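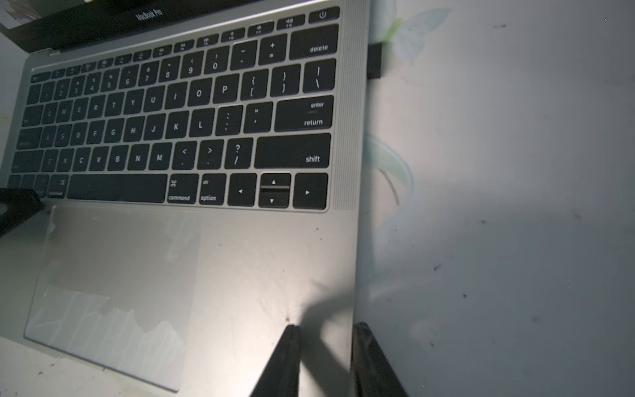
I have now owned the Javine standing desk converter for the best part of eight months, and I have stood at it, by my own reckoning, for a fortnight. The converter is a platform that sits on top of your ordinary desk and goes up when you squeeze two levers, bringing your work to elbow height and your landlord's carpet into sharper focus. Javine sells it as suitable for "all modern set-ups", so let me start with mine, which is a laptop. A MacBook Pro has its keys set into the same slab that the screen is hinged to, and no desk on earth can change that. Raise it until your wrists are happy and your neck complains. Raise it until your neck is happy and you type like a squirrel at a bird feeder. The Javine has a separate lower shelf for a keyboard, a thoughtful touch if you own a separate keyboard. I bought one in November.

Assembly is billed as tool-free. There is a tool in the box. It is a small hex key and you will need it for the lower shelf, which hangs from the main platform on two brackets that look identical and are not. I fitted them the wrong way round and had a shelf that sloped gently towards my lap, and it was a good week before I stopped blaming the floor.

The lift itself is very good. It rises smoothly, holds its height, and doesn't make the noise of a dying accordion that my old Bostell made every time I thought about standing up. The way down is less dignified. With nothing much on top it sinks in stages, like someone getting into a cold swimming pool. Load it up and it goes rather faster, and I have learned to move my tea first.

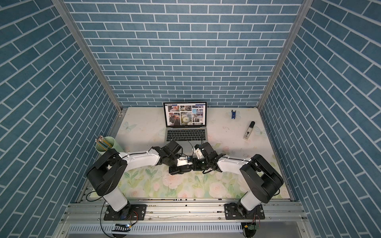
Wobble is the thing everyone asks about. At sitting height there isn't any. At full stretch there is a faint tremble when you type with conviction, so I now save my firmer emails for the chair. My colleague Karabo Maluleke has the Albers, which costs a good deal more and weighs as much as a calf, and hers doesn't move at all. Neither does she, as it happens. It has been at its lowest setting since she unpacked it.

The surface has a matt black finish that shows every crumb. The instructions recommend a damp cloth. They also recommend alternating between sitting and standing through the day, and include a little chart for you to tick off, which I filled in faithfully until lunchtime on the first day.

Javine's customer service deserves a kind word. One of the rubber feet came unstuck in spring and they posted me a replacement, plus 2 spares, without asking for a photograph or a receipt. Karbridge, who made my last office chair, wanted both and then sent me a castor.

Would I buy it again? Probably, if my back were asking. My knees have put in a separate complaint and I'm looking at mats.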